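The Great Small-Stuff Sort

By Hortensia Mamani

My grandmother kept a drawer in Minlow that we children called the harbor, because everything small in the house drifted into it sooner or later and dropped anchor. Buttons, birthday candles, the key to a suitcase that had left the family years before. She opened it once every June, tipped the whole business out onto a bedspread, and spent a long, happy afternoon deciding what deserved another year. I thought it was the dullest thing a grown woman could do. I now do it myself, and I have to tell you, I look forward to it for weeks.

The modern harbor is full of boxes. Little printed boxes, plain boxes, the carton the other boxes came in, tubes of this and that, pens by the fistful. They're cheerful things, most of them, with their reds and blues and gold trimmings, and that is half the trouble. A handsome box is hard to throw away, even when you've long forgotten what it was bought to hold.

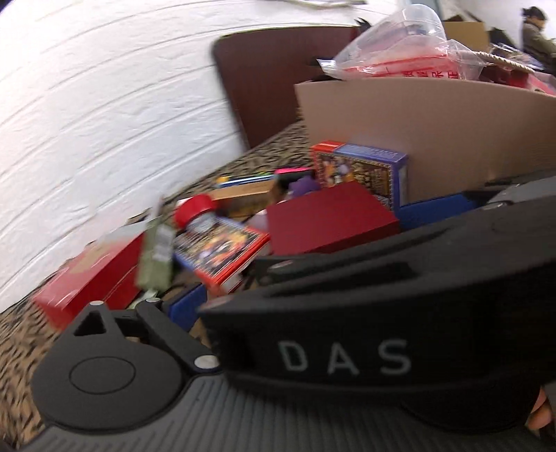 The first rule in the Mamani family is that you get everything out before you decide about anything. People hate this rule. My cousins in Ovilance like to work straight from the cupboard, one item at a time, and they always stop for coffee at the third item and never go back. A good big heap has a way of keeping you honest (you can't very well leave it there if you'd like to eat supper or go to bed).

The second rule is to use a cloth with some life in it. My grandmother's bedspread was printed all over with cabbage roses, and she used to say that a plain white sheet made the job feel like a hospital. Animal print is fine. Big tumbling letters are wonderful, if there are children helping, though you do lose a few minutes to someone hunting for their own initial – and then to someone else hunting for the cat's.

After that I sort by family, and I'm not strict about it. Boxes go with boxes, and I stack them if they'll stand for it. Pens and markers go in a bundle, whatever their color. Tubes lie down. Toys and games sit together at one end, where they can be admired, and anything I can't name goes beside the toys, since a child will usually know what it is and will be delighted to have been asked.

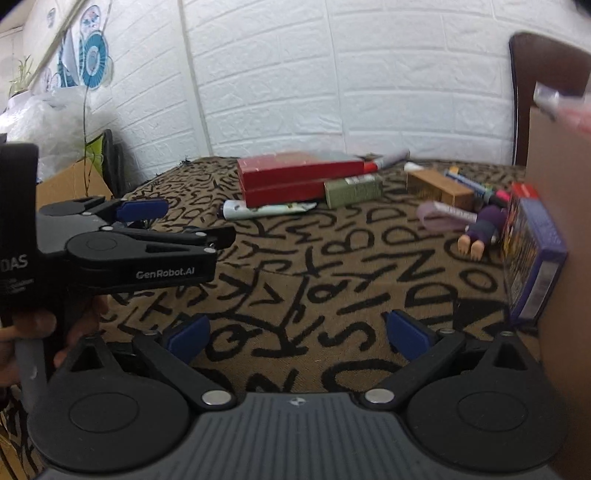 Pens deserve a word of their own. Try every one of them on the back of an envelope, and be brisk. I once wrote a column on this very subject and had 104 letters in reply, a good many of them defending pens that hadn't written a line in years. I do understand! I have a green one from the old stationery shop in Cliltora that gave up long ago, and it goes back in the drawer every time.

Games are slower work, and I'd leave them until you're sitting down. Open the box, see that the rules are still inside, and if you find yourself reading them aloud to whoever is passing, then you've probably found your evening. The rest of the heap will wait. We once left ours until after breakfast, with the bedspread folded over it by the corners like a dumpling, and slept in the living room.

When it's all been looked at, put the things you reach for most in front and the sentimental ones behind. Flatten the empty boxes. Keep two of the prettiest, if you must, and let the children choose which.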